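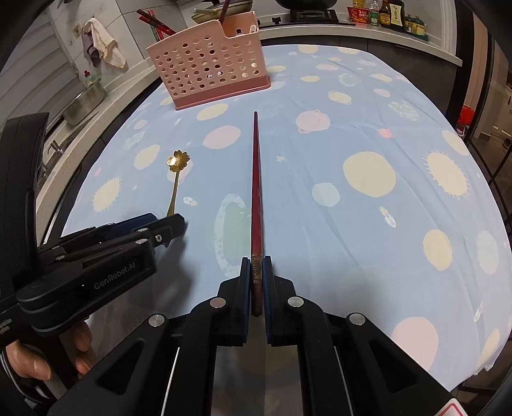

One gripper holds a chopstick by its thick end while the other is brought in near the spoon.

Munther Rawashdeh spent 14 years in restaurant kitchens before he joined Altlow, a firm that prepares table settings and packed meals for events. His job title is still kitchen hand. Most of his working day now goes into showing machines how to handle cutlery.

"I pick it up, I put it down, I pick it up again," he says. "My mother asked me what I do now and I told her I move spoons."

Altlow began the work in December, under a project called Flelau. Staff do ordinary kitchen jobs with hand-held grippers in place of their fingers, and the recordings are used to train the arms that will later sort and lay out utensils at the company's Dunstan site. Eight people take part. All of them came from the kitchen floor.

Rawashdeh says chopsticks were the hardest thing to learn. "They roll. If you take one by the thin end it turns in the jaws and you've lost it. So you go to the thick end, and you go slowly. With my own hand I never thought about which end."

Spoons with odd shapes are another problem. Plain ones can be lifted almost any way, he says, but a decorated bowl throws the weight off and the gripper has to come in lower on the handle. He wrote that down for the engineers, who had not asked. They added it to the instructions the week after.

His shift partner, Boonmee Kaewkla, was less keen at the start. "I thought, we teach it and then we go home for good," she says. "I still think about that." What changed her mind about taking part was a written agreement, settled before the first session, that nobody on the project would lose hours for 2 years. After that there is no promise.

The pay is slightly better than on the line, and the work is done sitting or standing, as people like. Her wrists get sore in a different place. She misses the noise - the sessions are quiet, and talking slows her down.

Dima Saab, who manages the site, does not claim the arms will leave every job as it was. She expects fewer people on sorting and more on checking and cooking. "Sorting cutlery at the end of a night is the job people quit over," she says. "I have trouble defending it."

Rawashdeh has asked to be trained on the arms themselves. He has not had an answer yet.

"I know what they get wrong," he says. "I got the same things wrong in the first week."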